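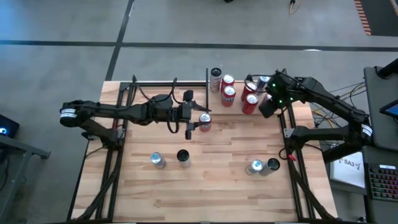

4. Sorting and grouping drinks cans on a worktop

Unit notes, Packing and Storage, prepared by Žydrūnas Vanags for the Merkine course

4.1 Starting condition
The exercise begins with 12 cans standing upright on a wooden table, lids up, in no fixed order. Most groups will find a cluster near one edge and a few cans well apart from it. Leave them as they are until the layout has been sketched.

4.2 Terms
Cluster: two or more cans with less than one can's width between them.
Gap: bare table wide enough for a can to be set down without touching its neighbours.
Front and rear: taken from the student's side of the table. Mark this on the sketch, as the tutor may be standing opposite.

4.3 Criteria for grouping
Colour of the body is the first criterion. A red can and a red and silver can go in the same group unless the label differs. Height is the second. A tall can is kept to the rear of its group, where it does not hide the shorter ones. Colour of the lid is recorded but not used for grouping.

4.4 Procedure
Clear one gap large enough for the first group. Move the outlying cans before the cluster. Grip at mid-height; a full can held near the lid tends to swing. Set down vertically and do not slide, as sliding on a jointed wooden top can catch the base rim at a raised strip. Keep 10 mm between cans in a finished row and 60 mm between rows.

4.5 Loads
A full 500 ml can is taken as some 520 g for the tray calculation in section 5. Empty cans are treated as having no useful weight and are tipped over easily by a sleeve or a cable, so they are placed last.

4.6 Recording
Enter the final layout on the Jumside sheet, one symbol per can, with colour and height. Chun-hung Fang collects the sheets at the end of the session. Sketches without the front edge marked are returned.

Reading for next time: section 5, trays and dividers, up to the worked table.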